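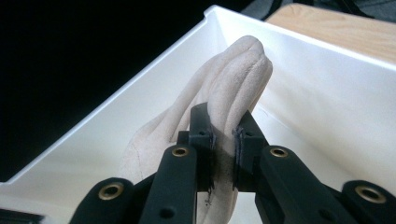 Trorlow Season 2: Your Questions Answered

Updated Jun 8, 2021

The second season of Trorlow is nearly here and our inbox is overflowing! We've gathered the questions we get most often from readers, both the people who have been watching since the pilot and the ones who only found the show last month. Spoilers for season one are kept to the last two answers.

What is Trorlow?

It's an animated science fiction series set on a flooded moon, where rival salvage crews dive for the wreck of a colony ship called the Drekero. The first season follows Frade, a young diver who can't swim very well and hides it from everyone on board. It's funny, it's sad in places, and the underwater fights are some of the best animation I've seen in years.

Do I need to read the comics first?

Nope. The show started as a small-press comic back in 2000, written by Deolinda Tavares and drawn by Rui Sampaio, but the series tells its own version from the beginning. If you do read the comics, you'll spot a lot of little nods - the tavern menu in the pilot is copied straight from the first issue.

Is it okay for kids?

Mostly, yes. My nephew loves it. The storm episode has a long scene in the dark with something moving around outside the hull, and younger viewers may want company for that one. There's no real gore and the language is mild.

Who is in the voice cast?

Emrys Griffiths is back as Frade, and Marion Swanson returns as Captain Urkier, which makes me so happy because her flat, tired delivery carries half the jokes. Hélder Coelho joins this season as the harbor judge. We don't know much about his character yet, except that he appears in the trailer for one line and it's a great line.

What should I wear to a watch party?

We get this a lot, and the answer is whatever's comfortable! Divers in the show live in big shapeless sweaters when they're out of the water, so anything warm and pale from your own closet gets you most of the way to a crew outfit. 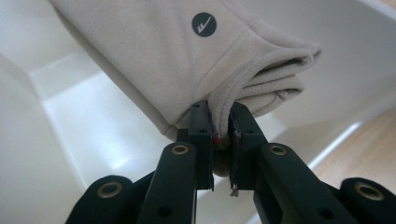

Light beige fleece with a small round navy logo patch.

Can I watch the English and Portuguese versions?

Both are available from day one. I started with English and went back for the Portuguese dub, and I'd recommend doing the same if you have the time. The songs work better in Portuguese, especially the hauling song in the finale. Subtitles follow the dub you pick, so the wording does change a little between them.

Will there be a season 3?

Nothing has been announced. Tavares has said she has an ending in mind, and the scripts for this season leave a few doors open. If there's news, I'd guess we'll hear it in November, when the studio usually shares its plans for the next year.

Is Captain Urkier really gone? (season one spoilers)

Swanson is in the cast list, so make of that what you will. She could be there for flashbacks. My own theory is that the diving bell was never empty, and I've rewatched that shot far too many times - look at the rope!

What was the light under the wreck? (season one spoilers)

The comics have an answer, but the show has already changed enough that I wouldn't bet on it being the same. In the comic the light shows up much earlier and Frade sees it alone. Here the whole crew sees it, and they don't agree on the color. I can't wait to find out which of them was right.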